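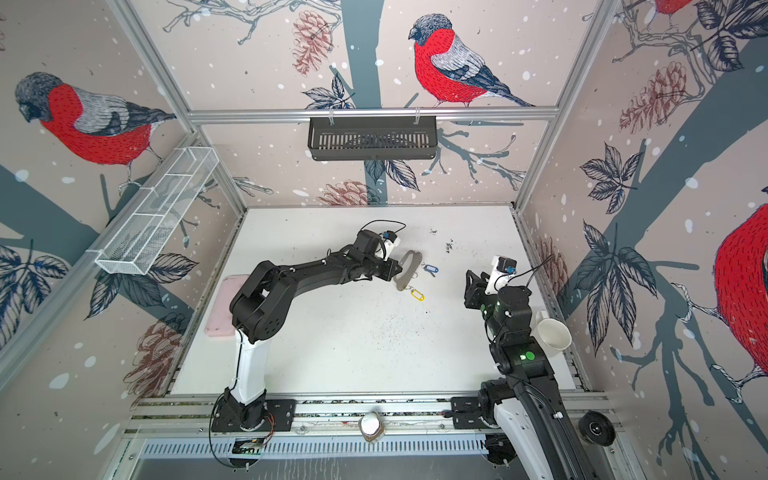
Bullfinch

The bullfinch is a stout little bird of the finch family, found across Europe and a good stretch of Asia, and I'll admit straight off that it's my favourite thing to find in a hedge. Its scientific name is Pyrrhula pyrrhula, which is fun to say twice (it's already been said twice, I know). I started this entry on Dec 3, 2003 and have been fiddling with it ever since.

Appearance

The male has a rosy red breast and cheeks, a grey back, a black cap and a stubby black bill that looks a size too small for his head. The female is the same shape but a soft greyish buff underneath. Both show a bright white rump when they fly off, and with bullfinches that's very often the only bit you get! Youngsters don't have the black cap, so in late summer I've mistaken more than one for something else entirely.

Birds from the north and east are a bit bigger than ours and the males are a cleaner pink. A few turn up in Britain in autumn, mostly from October onwards, and some of them have an odd call like a toy trumpet.

Voice

The usual call is a low, sad, piping whistle, easy to copy if you can whistle at all (I can, badly). The song is quiet and creaky and you need to be quite close. People in Germany used to raise young bullfinches by hand and teach them folk tunes, and a well-taught bird sold for a lot of money.

Food

Seeds, mainly: ash, birch, nettle, dock and bramble. Come spring they move on to buds, and that's where the trouble with fruit growers began. A hungry bullfinch can strip a pear tree at quite a pace. Parishes in England once paid a bounty for dead ones, and the old account book for Sternell, the village where I grew up, has an entry for 41 birds in a single year. My grandfather grew plums there and never had a kind word for them.

Nesting

The nest is a loose platform of twigs with a neat cup of fine roots inside, tucked into thick hawthorn or blackthorn. There are usually four or five eggs, pale blue with dark spots. Two broods a year is normal, and the parents grow little pouches in the floor of the mouth for carrying food back to the chicks, which I think is marvellous.

In pictures and on cards

Across Russia and northern Europe the bullfinch is a winter bird, in the way the robin is here. It's on Christmas cards, stamps, tea towels, wrapping paper, you name it, nearly always with snow. My friend Gun-woo Shim collects the cards and is up to 395 of them, the oldest a very faded one from a printer called Gruber. He's still looking for a female on her own.

See also: Hawfinch, Greenfinch, Pine grosbeak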